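**Yang Handheld** is a kit for recording two-handed tabletop work, sold by the firm Yang of Costport. It is used to gather examples for training robot arms. A person holds one gripper in each hand and does a task directly, and the recordings are later used to teach a robot to do the same task. The kit was designed by Tzu-hsuan Yu and Ching-wen Liu and went on sale in June.
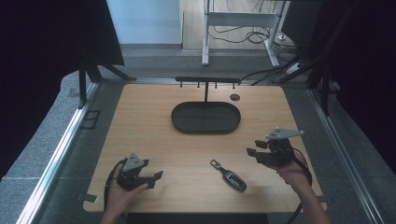
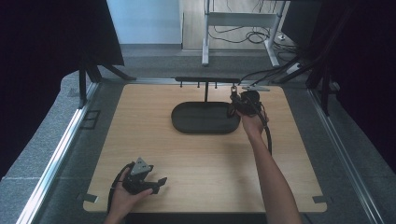
## Contents of the kit

The standard kit has 2 handheld grippers, their cables, a head camera on an adjustable band, a recording unit and a carrying case. The fingers of each gripper are opened and closed by hand. A sensor in the body logs how far apart they are, and the reading is sent through the cable to the recording unit along with the position of the gripper.

A table and rails are not included. Yang sells them separately as the Station, together with a tray and a pegged bar on a post that are meant for hanging and sorting tasks. Buyers can also use a table of their own, provided it does not shift while a session is being recorded.

Spare finger pads are sold in pairs. The pads are held on by a clip and can be changed without tools. Firmware updates are installed from a memory card.

## Use

A session starts with a short calibration. The operator touches the fingertips of both grippers to a marked point on the table, then raises them to chest height until the recording unit beeps. After that each attempt is started and stopped with a foot pedal, which must be bought as an extra. Without the pedal, a second person has to press the button on the unit.

Tasks with small household items, such as keys and hooks, are common first projects. They call for a firm pinch and careful placing, and they show quickly whether the finger pads are worn. The manual suggests changing the starting layout of the objects between attempts.

Operators generally need a practice period. Siu-fong Hsueh, who trains new users at the Lomolberg office, advises them to leave out everything recorded on the first day. Beginners tend to move one hand at a time and let the other drift, and this habit carries over into the data.

## Recording format

Each attempt is saved as one folder with a video file, two gripper logs and a small text file that holds the task name and operator number. Attempts can be tagged as good, partial or failed at the unit or afterward on a computer. The desktop program that comes with the kit plays the video beside a graph of finger opening. It can trim the start and end of an attempt but cannot join two together.

The recording unit stores 3796 attempts of average length before it has to be cleared. Early units held 2117. Owners of the early version can send it in for a memory upgrade, for which Yang charges a fee.

## Reception

Dirk Kuipers tested the kit for the trade newsletter *Imstead* over 132 recorded attempts. He found the grippers comfortable and the finger logs clean, and he liked being able to replace the pads at the table. His main complaint was the cables. He wrote that they pulled at the wrist when he reached across his body, and that a right-angle plug would have helped. He also thought the pedal should come in the box.

Ngan-ling Chien, who runs a small automation workshop, gave a more mixed account in the same issue. She said the kit was faster to set up than the arm-to-arm control system she had used before, but that the trimming program was slow with long videos. Her workshop kept the grippers and wrote its own software to sort the files.

Yang has said that a version with side-exit cables is in development. No price or release date has been given.

## See also

- Teaching by demonstration
- Teleoperation
- Parallel gripper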